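Section 3. Care of the Navelow worktop

Read this section before you use oil on the top for the first time. Oil and brushes are in the Tedeck care kit, order number 3317.

3.1 Daily cleaning

1. Take all things off the top, also small ones like pens and keys.
2. Wipe with a damp cloth, always in the direction of the grain.
3. Dry the top with a second cloth.

Note: Do not leave cups standing on bare wood. A ring can come already after one night.
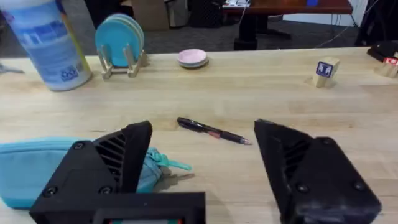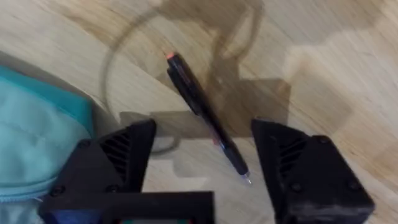
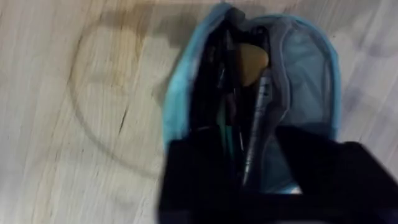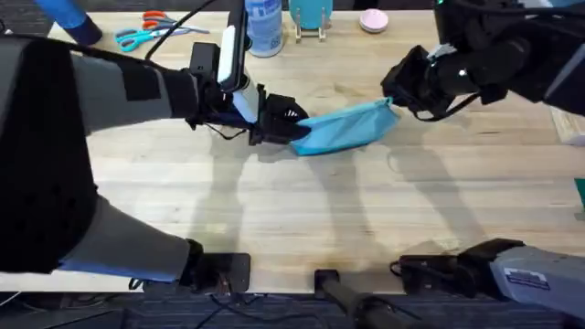
Fig. 3. Light wooden tabletop with visible grain.

3.2 Removing a mark

1. Sand the marked place lightly with fine paper. Do not press.
2. Remove the dust with a dry brush.
3. Put on a thin layer of Civitz oil no. 866 and wait 20 minutes.
4. Wipe away the oil which stays on the surface.

CAUTION: Cloths with oil can start to burn by themselves. Put them in water before you throw them away.

Note: Small cracks in the wood must be filled before oiling. Use only Vakulenko wax in the colour of your top. Tops made before 2002 have lacquer and must not be oiled.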